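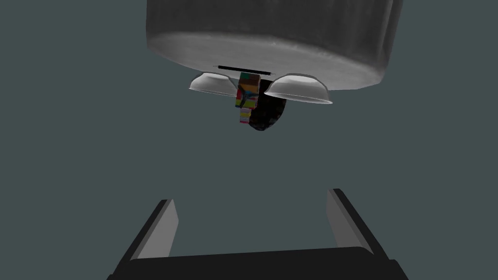 *Simulation station. Gripper open, fingers apart, with the two white bowls, the multicolored block and the dark rounded object under the gray cylinder.*

# Istel open day, Uvska workshop: simulation station

Tuesday, August 19, 2025

Istel opened its Uvska workshop to visitors for one afternoon. The program covered the parts store, the assembly cell, the calibration bench and the simulation station on the upper floor. This page covers the simulation station, where I spent most of the visit, with shorter notes on the other stops at the end. Xiuying Lu ran the station and answered questions between runs.

## The setup

The station had a desk, a workstation and two monitors facing the visitors. The left monitor showed the rendered view and the right one showed joint positions, gripper width and the contact log. No physical arm was connected. Istel keeps its Jalham arm downstairs in the assembly cell, and the model upstairs uses the same joint limits and the same gripper geometry.

The simulator is called Aigner. It was written in-house and is not sold. Lu described it as a physics engine with a renderer attached, and said the renderer gets less attention than it should. Surfaces are simple and backgrounds are usually a single flat color. A plain background makes it easier to see when an object has been placed wrong, and it costs almost nothing to draw.

Each run starts from a layout file. The file lists the objects, their positions and orientations, the friction values and the starting pose of the arm. A run can be repeated exactly from the same file and the same seed. Lu showed this by running one layout twice and comparing the two contact logs line by line. They matched.

## The objects

The object set is small and deliberately mixed. Bowls are there for their curved walls and thin rims, which are awkward for a parallel-jaw gripper. A rim can be pinched from one side, but the angle of approach has to be close or the bowl rotates out of the fingers. Blocks are easier. Lumpy objects fall somewhere between the two, and the result depends heavily on which part of the surface the fingers meet first.

Collision shapes are separate from what is drawn. A bowl on the screen is a smooth surface; the physics engine handles it as a group of convex pieces. Lu switched the display to show the pieces for one bowl. The seams did not line up perfectly with the visible wall, and there was a narrow band near the rim where a finger would register contact slightly early. She said this is known and has been left alone for now.

Textures come from a shared folder and are assigned by object name. They have no effect on the physics. They do affect anything that uses the rendered view as input, so Istel varies them between training layouts and holds them fixed for tests.

## The gripper

The gripper is a parallel-jaw type with two fingers. Both fingers are driven by one command value, so they always open and close together. In the simulator the fingers are rigid. On the physical unit the contact pads give a little under load, and a visitor asked how the difference is handled. The answer was that the friction value is raised to compensate, and that this works for firm objects and fails for soft ones. Soft objects are left out of the current set.

Before each run the gripper is commanded fully open and held there until the velocity reading settles. The approach then begins. The closing command goes out only after the controller reports that the target is between the fingers, using the object position from the simulator and not the rendered view. Lu was clear that this is a shortcut. A second mode takes its estimate from the image alone. She ran that mode twice during the afternoon and did not present either run as finished work.

## The runs

The batch on display had 819 layouts. Of those, 76 had been set aside for the open day, and Lu picked from that list as people came in. A run ends in one of three ways: the object is lifted and held, the object is lost, or the time limit is reached. The limit is 10 seconds of simulated time. On the workstation this passes faster than real time when few objects are in contact and slower when many are.

The contact log was the most useful thing on the desk. It records every pair of surfaces that touch, the force between them and the time step. When a grasp failed, Lu scrolled back through the log to find the first contact that was not expected. In one run the outer side of a finger had touched a bowl before the inner face did. The push was small, but by the time the fingers closed the bowl had turned and the grasp point was gone.

In another run two objects had been given starting positions that overlapped. The engine separates overlapping shapes by pushing them apart, and it does this in the first few time steps with a large force. Both objects left the work area at speed. A layout checker is supposed to catch such cases, and it had been turned off to shorten loading. She turned it back on for the rest of the afternoon.

## Questions from visitors

**Does a good result in simulation carry over to the arm?** Partly. Istel uses the simulator to reject approaches that clearly fail, then tests what is left on the Jalham. Lu did not give a success rate for the transfer and said the sample is still too small to be worth quoting.

**Why write a simulator in-house?** The first version dates from a project that needed control over how contacts were logged. It stayed in use after the project ended. Maintenance is the main cost, and she said she would look at outside options again before any major rewrite.

**Can the object set be extended?** Yes, by adding a mesh, a collision shape and a mass. The collision shape takes the most time. A tool generates a first version automatically, and someone corrects it by hand.

**How is gravity set?** As a vector in the layout file, the same way as everything else. Some test layouts turn it off to check contact behavior alone.

## Other stops

**Assembly cell.** The Jalham arm ran a pick-and-place routine behind a guard rail, at reduced speed for the visit. The routine moved metal blanks from a tray to a fixture and back again. The cycle was consistent. Questions had to wait until the arm was parked, and the line of visitors backed up into the corridor as a result.

**Calibration bench.** A technician showed how the tool center point is measured with a fixed pin. The tool is brought to the pin from several directions and the offset is solved from the joint readings. The procedure was last changed in May — the earlier one used fewer directions and gave poor results on the rotation axes.

**Parts store.** Mostly shelving. The store holds 600 bins, each with a printed label and a reorder card. The label printer was out of service and had a note taped to it.

## Practical notes

The stairs to the upper floor are narrow, and there is no second route for visitors. The simulation station was warm by late afternoon with the workstation under load. The monitors could be read from the front row only. Anyone interested in the contact log should stand on the right.

Istel has not announced another open day. Layout files from the demonstration list are available on request at the front desk in Uvska, as plain text. Aigner itself is not included, so the files are useful mainly as a reference for how the runs were set up.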